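Robot Learning Lab, Unit 2: Gathering Demonstrations
Handout, Jul 6, 2020

Last time we talked about what a policy is. Now we get to the fun part — feeding it! A learning system is only as good as the examples it sees, and in this unit you will be the one making them.

Our running case is the Dollow set, recorded on the Ziromholm bench: 3717 demonstrations of simple tabletop work, 247 of them with rolls of garbage bags. I love this subset. The rolls are cheap, they survive being dropped, and they are harder than they look (a cylinder will happily roll away from a careless finger, and a loose end of plastic changes the shape you thought you were grabbing).

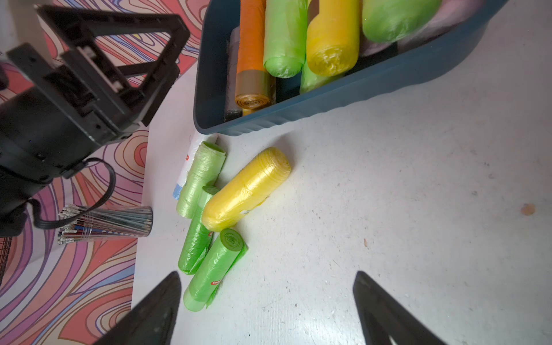 Fig. 2. Wrist camera view, rolls on the table and in the basket.

Notice how much the wrist camera gives you. Both fingertips are in view, so the policy can learn where the rolls are relative to the gripper. Notice too that several rolls share a color, and some rolls overlap. "Pick the green one" is a poor instruction with a layout like this, so write down which green roll you mean before you start recording.

Some habits to pick up early:

Change the layout between episodes. Turn the basket, swap colors, let rolls lie across each other.
Move at a steady pace. Long pauses teach the policy to pause.
Keep your recoveries. A missed grasp followed by a good one is a wonderful example — label it and save it.
Throw out an episode only if the recording itself is broken.

For the lab, work in pairs and save your episodes in the Yeoh format. Read the Drorkov notes on labeling before you come, especially the part on start and end times.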